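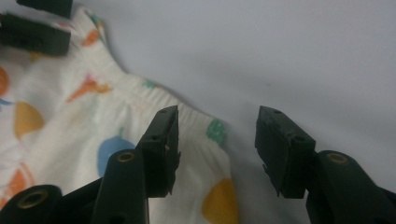
Chapter 3

Gathering, Easing and Shirring: Making Flat Cloth Fit a Round Body

Cloth comes off the roll flat, and people, bless them, are not flat anywhere. Almost everything a dressmaker does between cutting out and pressing is a way of settling that disagreement. In the last chapter we looked at darts and seams, which take cloth away where the body goes in. In this one we come to a gentler family of methods, in which all the cloth is kept and simply persuaded into a smaller space. A band of elastic shirring like the one on the off-white knit at the head of this chapter, with its fine ripples lying side by side, is about as friendly an introduction as you could wish for, and I suspect most of you have worn something of the kind, even if you were too young at the time to take an interest in how it was sewn.

I learned to gather from my first teacher, Darlene Gill, at an evening class above a shoe shop, and I'm afraid I was a dreadful pupil. I pulled my threads too hard, they snapped, and I had to begin the whole skirt again while everybody else was pinning up hems (I can still hear the kettle going on for the tea break I didn't get). Darlene had a great stack of practice cloths, all in plain cotton, and she made me work through a good many of them before she let me near anything with a waistband. I grumbled a great deal. I now do precisely the same to my own students, and they grumble too, so I think we may call it a tradition!

Three words that get muddled

Before we thread a needle, let us be clear about what we mean, for pattern sheets are often careless on this point and you will find the words used one for another.

Gathering means drawing up a length of cloth on one or more threads so that it falls in soft, uneven folds. The folds are meant to be seen. Think of the top of a full skirt, or the head of an old-fashioned sleeve.

Easing is gathering's quiet cousin. The longer edge is made to fit the shorter one, as it is when you set in a plain sleeve, but with so little to lose that no folds show on the right side. If you can see a pucker, you have gathered when you meant to ease, and you will have to unpick. I'm sorry, but you will.

Shirring is gathering done in several rows, one beneath another, so that a whole band of cloth is drawn up and not merely an edge. It may be worked with ordinary thread, in which case it stays at the width you pull it to, or with elastic, in which case it stretches and springs back. Elastic shirring is much loved for children's clothes, and for anything that has to go on over the head without a zip or a button.

How much cloth to allow

This is the question I am asked more than any other, and the true answer is that it depends on the cloth. A fine lawn will gather up to almost nothing and looks mean unless you are generous with it. A thick wool makes a bulky ridge if you give it even half as much. As a starting point, allow twice the finished width for a medium cotton and go up or down from there once you have made a sample.

Suppose the finished band is to measure 24 inches. At twice the width you would cut 48 inches, plus your seam allowances. Draw it up, look at it, put it against yourself in front of a mirror and walk away for a few minutes. You'll know when you come back.

Knitted cloth needs a little more thought, for it already has some give of its own. Test which way it stretches before you cut anything, and try your rows on a scrap cut in the same direction as the piece you plan to sew. Adaeze Okeke, who kindly read this chapter for me in draft, adds that a busy print is a great comfort to the beginner, as a wandering row of stitches is far harder to spot among the pattern than it is on a plain ground. She is quite right, and I wish I'd had that advice above the shoe shop.

What you will need for this chapter

Two pieces of plain woven cotton, washed and pressed
One piece of cotton knit of a similar size
Ordinary sewing thread in a colour that shows up well
A reel of shirring elastic
A long ruler and a marking pencil or chalk
Pins, a hand needle and your unpicker

Wind the elastic on to the bobbin by hand, without stretching it. Leave the top thread as it is. We shall begin with two rows of plain gathering on the woven cotton, worked by hand, and you should finish Exercise 3.1 before you go anywhere near the machine.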